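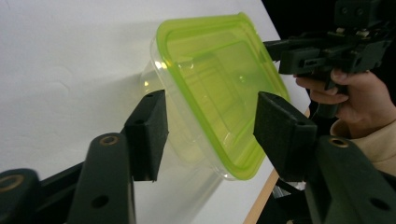 Clear container, lime-green rim.

I went to the Gitdale water meeting in October and came home with a headful of well talk. The county wants to retest 259 private wells out past Ellery, mostly for nitrates, and mine's on the list (hooray!). The last round found 12 over the limit, all on the low side of the creek. The lab fee is $95 if you miss the free window, so please send your form in early! I'm still grumpy that the Leklow feedlot permit got barely a mention – I asked twice. Maps are at the Ilta library, by the front desk, until the end of the month.

14 comments | 95 shares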